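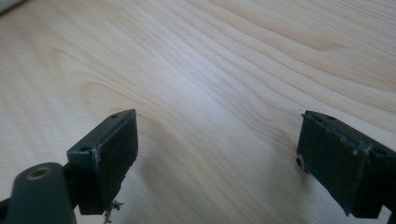 **How far along are the tables and the room?**

The tables are finished bar a few touch-ups, and the room is usable but still needs its cables sorted and the floor under them cleaned.

13 Aug 2022

Hello to everyone at the Halach small grants desk, and thanks for the reminder email, which I deserved. I'd been meaning to write up the second half of the Renness Room work for weeks and kept thinking I'd do it once the last job was crossed off. The last job is still not crossed off, so you're getting the report with a few loose ends in it.

## Where we'd got to last time

My January report was mostly complaints about glue. You'll remember the old tables in the Renness Room were a mixed lot that had come to us over the years from schools, offices and one closed-down library, and a good many of them had some sort of sticky covering somebody had put on to protect them. Getting that off took far longer than I'd told you it would. We were behind by 9 weeks when I wrote, and I'd asked to move part of the money from "new furniture" to "repairs and finishing". You said yes very quickly and I'm still grateful.

The plan after that was to keep every table that was sound underneath, do the tops properly, and replace only the hopeless ones. I'm pleased to say we mostly stuck to it!

## The tables

We now have 22 tables in service. Of those, 8 are new, bought from Kamolrat in Arkasville, and the rest are our old ones with their tops redone. I went to Kamolrat wanting something that wouldn't make the old ones look shabby next to them, so we went pale. Everything in the room is now in that light, blond sort of wood colour, and it has done more for the place than the new light tubes did. People come in and say it's bigger. (It's the same size. I've moved enough furniture in there to know.)

What I like best is the grain. Under all that old covering some of the tops had lovely long wavy lines in them, with big swirls here and there where the pattern bunches up and bends around itself, and for years we'd been looking at a brown film instead. Others are plainer, with fine straight lines going the length of the top. I did wonder whether to match them up so the swirly ones sat together, and then decided life was short. They're mixed in and they look fine.

The finish is a flat one. We tried a shiny varnish on a test piece first and the glare from the ceiling lights was awful, especially for the sewing group, who are in there for hours looking at small stitches. With the flat finish you still get a soft bright patch in the middle of a top when the lights are right over it, but it's nothing you'd squint at. It does seem to show marks a bit more than the shiny one did, so that's the trade we made and I'd make it again.

Touch-ups still on my list:

- a couple of tops with pale streaks on them, which might be scratches, might be smears of something, and need a good look before I go at them with sandpaper
- one edge that caught a doorframe on the way in (my fault)
- felt pads for the feet of the new tables, which were back-ordered and then sent to the wrong hall
- a wobble on one of the long ones that comes and goes depending on where it stands, so I suspect the floor

If the streaks wipe off I'll be very happy. I've asked everyone to leave them alone until I've had a go with warm water and a soft cloth, after the business with the scouring pad in autumn. We had to redo that whole top.

## What we spent

The repairs and finishing line came in at $1,902, all receipts attached to the email. It covers sandpaper, finish, brushes, masks, the hire of the sander and a frankly silly amount of rags. It doesn't cover anybody's time, which was all given for free, and it doesn't cover the new tables, which are on the separate Kamolrat invoice you've already seen.

The hire was the bit that got away from us. We'd allowed for one long weekend with the sander and needed it back again after the finish went cloudy on the first batch. It was damp that week and we should have waited. The second go was done with the heaters on and the doors shut and it came up beautifully. I've written that into the notes for whoever looks after the tables next: dry room, thin coats, and leave it overnight even when it feels ready.

I underspent a little on brushes, if that's any comfort.

## The rest of the room

The carpet has stayed. I know the original application talked about hard flooring, and I still think that would be better for the craft days, but the quote was more than the whole grant and grey carpet is at least forgiving. It has been vacuumed to within an inch of its life since the sanding. We did the sanding outside under the awning and it *still* got in, walked in on everybody's shoes, I suppose.

The dark curtain is staying too. I had pencilled in something lighter to go with the tables, but the film night people begged, and they have a point, as it's the only thing in the building that keeps the afternoon light out. It's been shaken out and rehung.

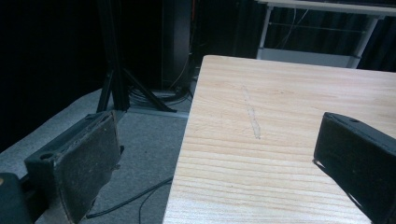
Cables are the job I keep putting off. The room has picked up a lot of black leads over the years and every group that uses the place seems to add one and never take one away. My aim is to get anything that crosses the carpet either taken up or run along the wall, because with pale tables and tidy chairs your eye goes straight to the mess on the floor. There's a trip issue as well, obviously, and I'd rather deal with it before the busy part of the year than after somebody goes over with a tray of scones.

What I'd like to do is put hooks on the back wall at shoulder height, one for each lead, and a strip of cable cover for the runs that really do have to cross open floor. I've priced the cover at the hardware store in Arkasville and there's enough left in the fittings line to do it without asking you for anything. Is that all right? It isn't strictly "fittings" as we described it in the application, so I thought I should check before I spend it.

I'd also like every lead labelled with where it belongs. At the moment the way we find out is to unplug it and listen for who yells.

The white metal shelving has been more useful than I expected. It was going to be for the board games, and it does hold the board games in theory, but it's also where things go when you clear a table in a hurry, and I've stopped fighting that. The rule is that the lower shelf is for whatever is in use that day and gets cleared at lockup. So far so good, on most days.

## How people are getting on with it

Very well, mostly! The sewing group love having tops that don't snag fabric, which was their number one gripe and the first line of our application, so I'm glad to report that one back to you properly. The homework club have spread out now that there are enough tables to go around and the noise has dropped, or maybe it has just spread out as well. The card players think the tables are too light to see the clubs and spades against, which makes no sense to me as the cards have white faces, but I've written it down because I promised I'd write everything down. They're bringing a green cloth.

We did have some grumbling about the new rule on hot cups. Mats are in a basket by the door and I've put up a sign. I'm told the sign is bossy. I've rewritten it and I'm told it's now too wordy, so it may end up as a drawing of a cup on a mat.

The other thing that has come up is moving the tables around. The old ones were heavy and people simply didn't bother, so the room stayed in one layout for years. The Kamolrat ones can be shifted easily and now the layout changes all the time, which is lovely until you're the next group in. I've drawn up a plan of the standard layout and stuck it inside the cupboard door, and I'll see if it gets used.

## Still to come

Between now and my final report I want to finish the touch-ups, get the hooks and the cable cover in (if you're happy with that), and give the carpet a proper wet clean once the leads are up off it. The feet pads should turn up too, assuming the courier can tell one hall from another. I'd also like to put a second coat on the tops that get the heaviest use, near the urn, and I have enough finish left over in the shed for that.

You asked in your email whether someone could come by and see it. Please do, any afternoon except when the film people have the curtain drawn, when you won't see much of anything. Send me a note first and I'll make sure the heater's on.

Let me know about the cable cover when you get a minute, and shout if any of the receipts haven't come through. A couple of them are faded and I had to photograph them by the window.

Warm regards from the Renness Room, Arkasville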